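Can it do the washing-up yet? Notes for the evening talk, Skilton

Slide 1. Leave this up while people find seats.
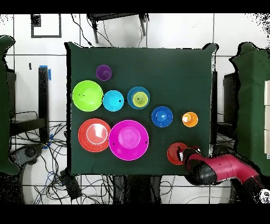 Start with the question from the title and ask for hands. Who thinks a machine will be clearing their table within five years? Then ask who thought so ten years ago. Wait for the laugh, if there is one. Move on quickly if there isn't.

Say where I stand early on. I am a doubter, but I'd like to be wrong. I hate tidying up. If somebody sells me a thing that puts the bowls away every night without my help, I will be first in the queue with my card out. I have been ready to buy it since I was a student, and so far I have bought a dishwasher and a great many sponges.

Slide 2. What stacking bowls asks of you

Stick with bowls for a while. People expect me to go straight to folding shirts, and shirts are too easy a target.

Take a table of plastic bowls and cups in different sizes. You want them nested, small inside large, and off the table. A child of three will have a go at it. Talk through what the child is doing: picking a big one to start with, finding an edge to grab, letting go at the right moment, giving the thing a shove when it sits crooked. The shove is the bit I want them to remember. Most of us never put anything down properly the first time. We drop it near enough and nudge it.

(Do the nudge with the two bowls from my bag. Do it badly on purpose.)

Now the machine's side. It has to decide where the rim is. It has to come down with one finger inside and one outside, or else get round the whole cup, and if the cup is wider than the hand will open then that second way is gone. Plastic bowls are light, so a small knock sends them sliding. It has to know that the pile it is adding to has moved since it last looked. If it nudges, it has to know when to stop nudging.

None of this is impossible. I have watched it done. Please don't let anyone go home saying I told them it couldn't be done.

Slide 3. The Clevari figures

The chart goes up here. Explain slowly, it's the only chart.

Clevari let me sit in for an afternoon and keep a tally, and they were good sports about it. 117 attempts at putting one bowl inside another. I counted 70 as done, meaning the bowl ended up inside the other one, was let go, and no person touched anything. That's a bit under six in ten.

Be fair: they would count it differently. They allow a second try and I didn't. They also pointed out that the machine was learning a new set of bowls that week. Fine. But at home there is always a new set of bowls. Somebody's mother brings a trifle round and there it is.

Then ask the room what success rate they would put up with in their own kitchen. In my experience people say 90 per cent, and then I ask how many things they handled today before lunch. Let them do the sum. At 90 per cent you are picking something up off the floor before you've finished laying the table.

Slide 4. Who is standing next to it?

When you see a video of a machine doing a chore, ask four things:

Who put the objects there?
Is the film speeded up?
Who clears up when it goes wrong?
What happened on the try before this one?

I'd add a fifth, whether a person is steering it from somewhere else, but that one gets its own slide.

Tell the Pomare story here if time allows. Pomare is the shelf-filling trial at the back of a hardware shop. The owner told me the machine worked nights and saved him a member of staff. I went along at nine in the evening and there was a member of staff. Her job was to turn the boxes the right way round so the machine could pick them up. She was quick, too. I timed her filling the same bay by hand and she took 5 minutes. I didn't stay long enough to see the machine finish it.

Don't be cruel about this. The owner wasn't lying. He had stopped seeing her work as work, and that happens all the time with machines. Mention supermarket tills, everyone has a view.

Slide 5. Steering from a distance

Keep this short. Many of the chore films going about have a person driving the arm. Makers often say so, in small print. It's a perfectly decent way to collect examples for a machine to learn from. My complaint is with the people who share the film and leave off the small print.

If asked how many examples are needed: I don't know, and I don't trust anyone who gives a single answer. The Prarkatetti people told me they used 300 for one job, which was putting a cup on a saucer. They then changed the saucer and had to go back for more. Ask me afterwards about the saucer.

Slide 6. What has got better

I need to spend proper time on this one. Last November I rushed it and somebody rightly told me off at the tea urn.

Grips are gentler than they were. Machines used to stop dead when a cup was a thumb's width out of place, and the good ones now cope. They try again after a miss, which a few years back they mostly didn't. One at Clevari went for a bowl, missed, backed off and came at it from the other side, and I will admit I said "oh, well done" out loud to a piece of metal.

Shop-floor work is further on than housework, and the reason is dull. On a shop floor you can change the room. You can fix the height of the bench, paint the floor, buy one kind of box and stick to it. My kitchen has a cat in it.

Slide 7. So, yet?

My answers, chore by chore. Read them out, don't explain each one.

Hoovering a flat floor: yes, for years.
Mowing a plain lawn: yes.
Stacking bowls on a clear table with somebody keeping an eye on it: sometimes.
Clearing a table after Sunday lunch: no.
Loading the dishwasher: only in films.
Filling a shelf: yes, if the boxes are the right way round (see Pomare).
Changing a duvet cover: no, and I can't do it either.

Then the test I'd like them to use. Leave the machine alone with the job, go out, come back. Was the job done, and was everything still in one piece? I have asked every firm I've visited for that test. Two said yes and then found the date didn't suit.

Questions. Likely ones:

"Isn't it just a matter of time?" Possibly. So was the paperless office. Ask how much time.

"What about care at home?" Take this seriously. A dropped bowl is a nuisance and a dropped person is something else. I wouldn't let anything I've seen so far lift my dad.

"Are you against it?" No. See the card and the queue.

"What would change your mind?" An ordinary kitchen, no staff, a whole week, with the failures left in.

Reminders to self: water on the left side. Bowls back in the bag before the questions, they rolled off the lectern last time. Finish by quarter to nine, the hall needs locking up.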